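Week 2 with the arm

Quick one tonight, shift ran long and I still have laundry of my own to do. Ha.

So a few people asked after the last post what's going on at Plokwood with the sorting. Short version – the arm is staying. Gurnberg (the site lead group, not the town) signed off on it and we're the first of their linen shops to get one. Trarkstead gets theirs in January if ours behaves.

What it does right now is small cloths. Napkins, wipes, the odds and ends that come back balled up from the restaurants. Pick one up, hold it over the tray, let go, next. That's the job. I did that job for 11 years, on and off, between the press and the folding line, so yes it's strange to stand there and watch a hand do it. Slower than me. Doesn't need a break though and doesn't complain about the smell.

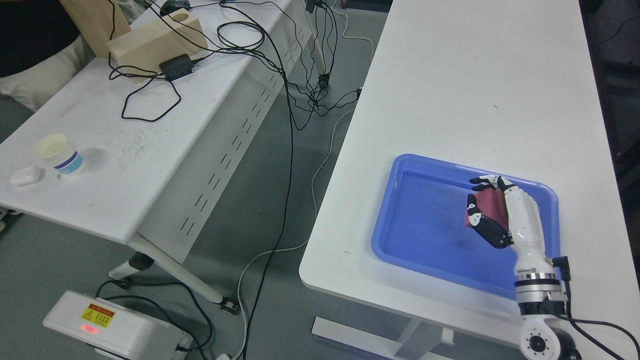 One of the dark pink ones, over the blue tray.

Pink ones are the Zacharopoulos order, the banquet place. Big account. Over 2000 pieces in a busy week and all of them come in scrunched like that.

What changes for us, since that's what people really want to know. No one's been let go. Two of the sorting spots became "cell attendant" which is the same pay plus a thin binder. You clear jams, you swap trays, you write down every miss. My sheet had 169 misses on it by the end of the first week. Mostly it grabs two at once or pinches a corner and drops it. Supervisor was weirdly happy with that number. I was not, I had to write them all out by hand.

Chrysanthi Spanos is the other attendant and she's way better at it then me. She worked out that if you shake the pile out before it goes in, the doubles nearly stop. Not in the binder. She asked if it could go in the binder. Waiting to hear.

The thing I miss is the talking. At the old table there were four of us and you'd get through a whole shift on someone's wedding plans. Now it's two of us and a fan noise. My wrists are better, I'll give it that. First summer I haven't worn the brace. But I go home tired in a different way, from watching I guess – watching is harder than it sounds.

Also they moved the radio to make room for cables and teh new spot gets no signal. Put in a request. If it comes back I'll post about that too.

Ok laundry. More when I know about the binder.

Posted August 2019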